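**Changes to the Household Goods Collection for 2021**

January 8, 2021

The Esteves Reuse Center will change the way it accepts small household goods this year. The new arrangements apply to all residents of the district and to the landlords and businesses that hold a drop-off card. Cards issued last year remain valid and do not need to be exchanged.

Small goods will now be received at the side entrance on Favico Street. The front gate is reserved for furniture, large appliances and building materials. Drivers should follow the yellow signs and remain in their vehicles until a member of staff directs them to a bay. Face coverings are required at both entrances.

The following items are accepted at the side entrance:

- kitchenware, glass and china, wrapped or boxed
- lamps and small electrical goods with the cord attached
- boxes, trays, picture frames and other small wooden items
- books, records and games with all parts present
- hand tools, clean and free of rust

Paint, batteries, mattresses and car parts cannot be taken. Residents with paint or batteries should use the county hazardous waste service, which publishes its own schedule.

Each household may bring up to 300 pounds of goods per visit without charge. Loads above that weight require an appointment, which can be made by telephone or at the front desk. Business cardholders will continue to pay by weight, and the rates have not changed.

The center received 2,000 loads of small goods last year, and 700 of these came in the final quarter. Waiting times at the front gate were longer than the center considers acceptable. Lenni Savolainen, Operations Manager, has asked residents to avoid Saturday mornings where possible. Weekday afternoons are the quietest period.

Goods that pass inspection are cleaned, priced and moved to the sales floor. Wooden pieces are wiped down and checked for loose joints before they are shelved. Items that remain unsold after 129 days are offered to partner charities and then sent for recycling. Receipts for donated goods are given on request at the time of drop-off and cannot be issued later.

The new arrangements will be reviewed in June. Comments may be left at the front desk or sent by mail to the center, marked for the attention of the Operations Manager.

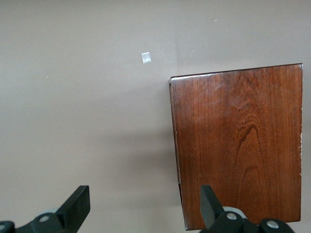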